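Inicio > Hilos > Casa y taller > ¿Doblan ya la ropa las máquinas?

Imprimir | Enviar por correo

Shahla Kiani
Hilo

1/ Llevo desde octubre siguiendo de cerca si una máquina puede hacer ya las tareas de una casa o de un taller pequeño. Mi respuesta corta: algunas sí, casi ninguna entera. Voy por partes.

2/ Contexto. Mi hermano Rostam y yo llevamos una lavandería de barrio, Moradi. Lavamos para particulares, dos gimnasios y un club de remo. El lavado y el secado están resueltos hace décadas. Lo que se come las horas viene después: separar, dar la vuelta, emparejar, doblar.

3/ En una semana normal salen unas cuantas cargas grandes de ropa deportiva. La última que apunté fueron 1459 prendas. La del torneo de remo, 1802. Todo eso pasa por las manos de alguien, prenda a prenda.

4/ Hay máquinas dobladoras, claro. Las industriales van muy bien con sábanas y toallas: pieza rectangular, entra plana, sale doblada. Pero la pieza la tiene que colocar una persona, y estirada. Si entra torcida, sale torcida.

5/ Vimos la Lilulton en una feria. El folleto dice hasta 300 piezas por hora. Le pregunté al comercial con qué piezas: toallas de mano, todas del mismo tamaño. Con camisetas de tirantes no quiso dar cifra. Me pareció correcto por su parte.

6/ Lo difícil es el montón. Una camiseta en una percha la reconoce cualquier programa decente. La misma camiseta hecha un ovillo, con una manga dentro y otra prenda encima, es otro problema.

7/ Una persona tira de una punta, mira qué sale y corrige. Lo hace sin pensar. Para un brazo con pinza son varias decisiones seguidas: qué es tela de arriba y qué es tela de abajo, por dónde coger, cuánto apretar, cuándo parar si viene otra prenda enganchada.

8/ Los tirantes y las cintas son lo peor. Se meten por las mangas de lo demás. Rostam dice que un peto enredado en una mochila de tela le lleva más tiempo que cinco pantalones, y le creo.

9/ También cuenta el tejido. La malla se agarra bien, pero se engancha. Las telas lisas con algo de brillo resbalan y hacen pliegues donde no debe haberlos. Una pinza ajustada para una cosa falla con la otra.

10/ Alguien me preguntaba ayer por los colores. Ayudan, sí. Separar naranja de gris es fácil sobre el papel. Luego le da una luz fuerte desde arriba, los claros se queman, el naranja se vuelve casi melocotón en una arruga y teja en la siguiente, y ya no está tan claro dónde acaba una prenda.
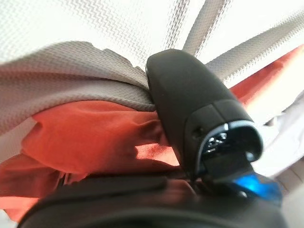
11/ Por eso, cuando me enseñan un vídeo de un robot que dobla, me fijo en tres cosas: si parte de un montón o de una prenda ya extendida, si el vídeo está acelerado y si cambia de prenda. Casi todos fallan en la primera.

12/ Uveo, que trabaja con hoteles, me contestó por correo sin adornos: su sistema clasifica por tipo de prenda si llegan de una en una. El paso del montón a "de una en una" lo sigue haciendo un operario. Agradezco la franqueza.

13/ En casa la cuenta es peor todavía. Una lavandería puede amortizar una máquina cara que haga una sola cosa. En un piso tendría que recoger del tendedero, doblar y guardar en el armario, con un gato por medio y los cajones a medio cerrar.

14/ ¿Qué sí compraría hoy? La dobladora de toallas, si tuviéramos el doble de hoteles. El etiquetado con lector, que ya usamos y ahorra discusiones. Y un carro elevador, que de robot no tiene nada pero la espalda lo nota.

15/ ¿Qué no? Un brazo para la mesa de clasificar. Todavía no. En Toddale tienen uno en pruebas y he pedido ir a verlo una mañana completa, con nuestra ropa y sin que la extiendan antes.

16/ Si me dejan, cuento aquí cuántas prendas saca bien y cuántas hay que rehacer. Los que trabajéis con ropa plana de hospital, escribidme, que de eso sé poco y me interesa saber qué máquina usáis.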